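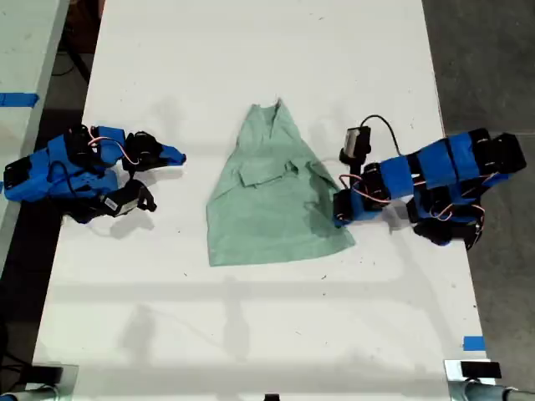
Folding cell: why the right arm kept dropping out

Anyone who followed the shirt-folding work on the Barner bench in June will have noticed a long gap in the run log. The right arm of the pair was out of service for most of that stretch, and the cause took longer to find than it should have.

The fault first showed up at run 654. Partway through a sleeve fold, the right arm lost torque at every joint and settled onto the table. The left arm kept following its plan and dragged the shirt toward itself until the operator hit the stop. The shirt lost a seam. Neither arm was damaged.

We restarted and got 20 clean runs before it happened again. The controller reported a lost connection to the wrist servo on both occasions, so we swapped the servo. The replacement failed the same way the next morning. We then changed the power supply, which made no difference either, and rolled the Vomska control software back to the previous release, which cost us an afternoon.

The trouble was in the wiring. The servos are daisy-chained, and the short lead across the elbow had been routed with too little slack. When the arm reached across its own base to pick up a far corner, the lead pulled at the connector and the crimp on one conductor opened up. With the arm straight, the contact closed again, so every bench check we did passed. We found it by flexing the joint by hand with a meter on the line.

A second problem is the more serious one. When one arm drops off the bus, the other is supposed to hold position within 2 seconds. It did not. The watchdog was set per arm, and the setting that links the two had been left off after the Baran demo. It is now on by default and the start script will refuse to run without it.

Changes in effect now:

All elbow leads on both arms have been replaced with longer ones and looped clear of the joint.
Before the first run of the day, move each arm by hand through its full range with power off and look at every connector.
Unplug one arm on purpose once a week and confirm the other holds. Write the result in the log.
Keep hands out of the space between the arms whenever power is on, even if both are lying flat. An arm that has gone limp can come back on when the connection returns.

The Stistska pair uses the same lead kit and has not been checked yet. Please leave it powered down until it has been.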